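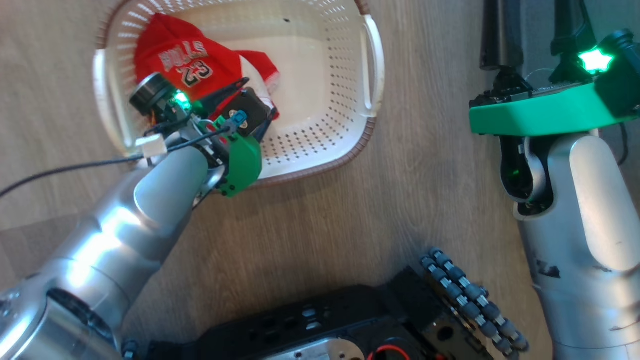 **Laundry & Fabric Care**

# Washing printed sports jerseys

Heat and abrasion are the main causes of cracked lettering. The method below applies to polyester tops with printed names or numbers.

1. Check the care label. If it gives a lower temperature than this page, follow the label.
2. Treat marks with a little liquid detergent and leave for 11 minutes. Do not scrub the print.
3. Turn the jersey inside out.
4. Wash at 30°C on a short synthetics cycle, with the drum no more than half full. Leave out fabric softener.
5. Remove promptly and dry flat or on a hanger, away from radiators. Do not tumble dry.

Red dye can bleed. Wash a new red top separately for the first two washes.

If ironing is needed, use the lowest setting on the reverse side only, and keep the iron off the printed area.

Revised 02/03/2020, M. Javier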